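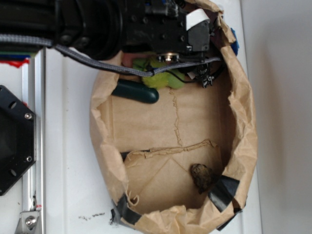
Tips for living with a hired robot arm

Posted Tuesday, April 13, 2021 by Gladys Makokha
Filed under: Workshop, Sorting and Clearing, Things I Said I Wouldn't Hire

Bondano will now rent you a robot arm. They rent wallpaper steamers and carpet cleaners too, and the arm sits between the two on the price list at £46 a week, as if it were the natural next step for a household that has finished with its skirting boards. The machine is called the Standden. It goes on a bench or a sturdy table, it picks small things up from one place and puts them down in another, and it does so with the solemnity of a verger collecting hymn books.

I had it for a fortnight to deal with the small-stuff backlog: toys, handles, bits of handle, and items from the bottom of the understairs cupboard that may once have been alive. Most of what follows is what I wish I'd had on a sheet of paper when it was delivered. The verdict is further down if you'd sooner skip the advice, and many of you will.

Before it arrives

Clear a table and check that it doesn't wobble. Bondano's leaflet says "a rigid work surface", which rules out every folding table I have ever owned. I used the white-topped one from the workshop. With a pasting table you would get a robot and a small earthquake.

Read the deposit terms. They hold £1,000 on your card until the thing goes back, and the hold took four working days to come off mine. Don't hire it in the same week as you tax the car.

Measure your doorways as well. The box is longer than you'd think, and mine spent its first evening in the porch.

Make a paper bag tray

Best tip on the page, and it costs nothing. The arm comes with a moulded plastic tray that is too deep at the sides and the wrong colour for everything (charcoal, so that dark objects vanish into it). Put it back in the box. Take a big brown paper bag, open it up, flatten it down and fold the rim over on itself until you have low walls all the way round. You want a shallow oval, with enough of a lip that things don't roll on to the floor.

Tape the rim wherever it tries to spring open. Ordinary black tape holds well, taken right over the fold. I ran out of patience before I ran out of tape and there's a bit of blue on mine too.

Paper is kind to the gripper. When the fingers come down a touch low, which they do, paper gives. The plastic tray makes a noise like a dropped saucepan lid and the Standden stops to consider its position until you press the button.

Know when the tray has had it

Paper bags have layers, and the layers part company. Once the floor has torn and a flap has lifted, small items start to hide underneath it and the arm will not go looking. Mine reached that stage sooner than I'd hoped. A sheet of greaseproof laid on top buys you another day. After that, make a new one, it's a paper bag.

Smooth out the bottom crease before you start if you care about pens and marbles. They settle into any fold going.

Mind the cable

A grey braided cable runs along the arm and on to the gripper end, and it hangs in a loop. Leave the loop alone. My first instinct was to tidy it with a cable tie, and Halima Mwaipopo on the Bondano helpline was very nice about the forty seconds of silence that followed my telling her so. The arm needs the slack to turn its wrist.

What you can do is keep tall things out from under it. Put soft toys in lying down. A loop of cable dragging across a plush ear is enough to shift the toy, and then the arm arrives with great confidence at the spot where the toy used to be.

What it picks up well

Plush toys. It is superb with plush toys. Anything fuzzy with a bit of give can be grabbed from almost any angle, and if your household clutter is entirely made of soft animals you should stop reading and ring Bondano now.

Wooden blocks, corks, clothes pegs, balled-up socks. All fine. It seems to enjoy socks.

Stubby handles, if they lie square to the fingers. Turn them before you press go.

What it doesn't

Glossy rounded handles at an angle. It takes hold, lifts, and the handle slides out again in a leisurely way. A rubber band round the middle fixes this, and looks dreadful, and you can take it off afterwards.

Small brown lumps. Every house has some. The Standden treats them with suspicion if they're up against the wall of the tray, where there isn't room for a finger on both sides. Nudge them to the middle with a spoon. If you can't tell what the lump is, pick it up yourself, in gloves, and have a word with the cat.

Coins and playing cards. No. I tried for most of a Sunday.

Anything in a carrier bag. It will pick up the carrier bag.

Sweep little and often

Old toys and cupboard finds shed crumbs, and the crumbs end up on the table next to the tray, whatever you do with the rim. Keep a pastry brush handy. Press pause first and wait for the light to go amber. The arm moves slowly but it doesn't stop for knuckles unless you've turned on the soft setting, and the soft setting is off when it comes out of the box, a decision I'd like to discuss with someone.

Tie back long hair and take off your lanyard. Children can watch from the other side of the table. They will want to put their hands in, and so will their grandfather.

Teaching it a job

You do this with the Puketti app, on a phone or tablet. You move the arm by dragging a dot about, save the position, move it again, save that. A simple "lift this, drop it in that box" took me 22 minutes the first time and a good deal less by the end of the week. Some notes from the coalface:

Save after every position. The app goes to sleep when your phone does and it doesn't wake up with its memories.

Name your jobs properly. I had "toys", "toys 2", "toys new" and "toys ACTUAL", and ran the wrong one into a biscuit tin.

Set the lift height generously. The default clears the plastic tray by a whisker and your paper rim may stand higher.

Mark where the tray goes. Pencil round it on the table, or put down a strip of tape at each end. If the tray creeps, the whole job creeps with it.

Do a dry run with nothing in the tray. It feels silly and it saves biscuits.

Giving it back

Take your own tape off everything. Bondano charge for residue and they do look. White spirit on a cotton bud does the metal parts; use only a damp cloth on the black housing and go carefully round any label. Don't unscrew anything to clean behind it, however inviting all those little holes appear.

Coil the mains lead loosely. Put the unused plastic tray back in its slot and try to make it look as if you used it.

Book your collection early in the day. Mine was due "by lunch" and came after the school run, with the arm sitting boxed in the hall and everybody walking round it sideways.

So is it worth £46?

For a week, as an indoor fairground attraction that also sorts things, yes, I think so. It works steadily, it's quieter than the dishwasher, and I got through a cupboard I'd been ignoring since an October I can't put a year to. I also got through a surprising amount of ironing while keeping an eye on it.

As a way of saving time it's hopeless. You have to lay things out where it can reach them, and by then they're in your hand, and the box is right there. I put this to Halima, who said a lot of her customers have stiff or painful hands and the laying out can be done with a tip of the bag. That's a fair answer and I've thought about it since. My neighbour's wrists are bad, and she had a go on the last afternoon and did better with it than I had.

Buying one is another matter. Standden want £2,000, and the trays are extra. I can't think of a home that needs one all year round, though I can think of a couple of sheds whose owners will have ordered by the weekend.

Good points: gentle with soft things, steady, the helpline is staffed by people with patience.

Bad points: the tray, the app's sleeping habits, the soft setting being off to start with, glossy handles.

Who has them: Bondano's Shemweta branch had two when I rang, and the other branches can order one in. Ask for the newer gripper fingers with the ridges. Mine were the older sort and I only heard about the ridges when the driver was already putting it in the van.

Reader tips

A reader in Shemweta lines her tray with a tea towel, which she says is excellent for buttons. Wash it first; fabric softener seems to make everything slither.

Another uses a cut-down cereal box for anything under the size of a walnut and the paper bag for the rest. I haven't tried it, the arm having gone back, but the sides would certainly be straighter than mine.

Send yours to the usual address. Next week it's limescale.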